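4.2 Bimanual wiping with a held object

The tray task differs from the single-arm tasks in Section 4.1 in that the object being cleaned is not fixed to the table. One hand holds the tray off the surface and the other moves a sponge against it, so an error in either arm changes the contact at the sponge. We use the Wamuro controller for both arms and keep the gains from the earlier tasks. The policy receives joint positions from both arms and hands, along with the image from the fixed camera, and outputs joint targets for both sides.

Training used 814 teleoperated demonstrations, all recorded by two operators in front of a printed interior backdrop. Tray pose, sponge pose and bowl position were changed between demonstrations. The bowl is not needed for the task. It was kept on the table as a distractor, and contact with it was allowed as long as it did not stop the wiping motion. Figure 6 shows the wiping phase.

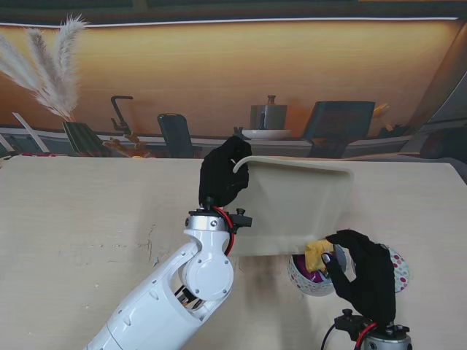 Page last changed: May 19, 2018
Figure 6. Wiping phase of the tray task. The left hand holds the tray tilted above the tabletop and the right hand presses the sponge against its lower-right corner. The polka-dot bowl is partly hidden by the right hand.

The corners were the hardest part of the tray for all the policies we tested. Along a straight edge the right arm can follow a path that is nearly constant in the tray frame, and small pose errors are taken up by the sponge. At a corner the contact direction changes quickly, and the left hand has to resist a turning load applied far from its grip. The Cukanov baseline, which plans for each arm separately, often lost contact at this point. The joint policy lost contact less often but pressed harder, and in a few trials the tray rotated in the left hand.

Each method was run for 40 trials under the protocol of Section 3.3. A trial was counted as a success if the sponge passed over all four corners without the tray being dropped. Failures were labeled by Siriporn Luangrath from the recorded video, without access to the method names. Labels for slip and for lost contact were kept separate, and a trial could carry both.

We also tested a version of the policy with the left arm held still once the tray had been lifted. This removed most of the tray rotation but left the far edge out of reach in many starting poses.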